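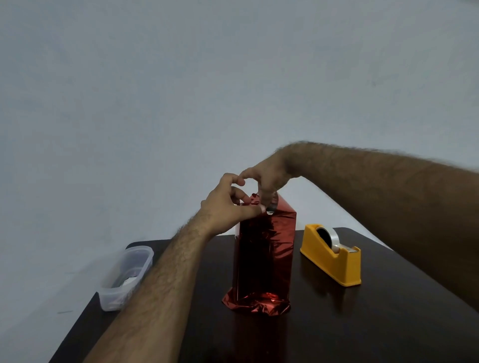 Figure 1. Box wrapped in red metallic foil on a dark brown tabletop.

Recyclability of Gift Packaging in Pladcombe Households
Materials and Society, term project
Submitted April 19, 2024

1. Purpose

Pladcombe changed its paper collection rules in September. Metallized wrap is no longer accepted with mixed paper, but plain and printed wrap still is. This project measured how well residents can tell the two apart and how much rejected wrap reaches the sorting line.

2. Background

Metallized wrap is either a plastic film or a paper sheet carrying a very thin layer of aluminum. The layer does not separate well in a standard pulper. Film-based wrap also tears into strips that catch on screens. Common advice is the scrunch test: crumple the sheet and let go. Paper stays crumpled and film springs back. The test does not reliably identify metallized paper, which can hold a crease like ordinary paper.

3. Method

Samples were pulled from mixed paper bins in two districts, Pirley and Longo, over 11 collection days. Each wrap sample was scrunched, torn and soaked for 40 minutes in tap water. Adhesive tape and ribbon were removed and weighed separately. A one-page questionnaire was handed out at 49 addresses, all in Pirley. Longo was left out of the questionnaire due to time.

4. Results

Most of the rejected wrap was metallized film. The scrunch test and the tear test disagreed mainly on thin metallized papers, which tore with a white fibrous edge but kept their coating after soaking. Several respondents sorted by color and assumed anything shiny was foil and could go in with cans. The Gramanberg sorting plant, which handles 4,000 tons of paper a year, removes this material by hand.

5. Limitations

The sample covers one season. Wet bins in Longo made weighing unreliable, and those weights were dropped from the totals.

6. Recommendation

The city leaflet should show the tear test next to the scrunch test and state that metallized wrap does not belong with cans.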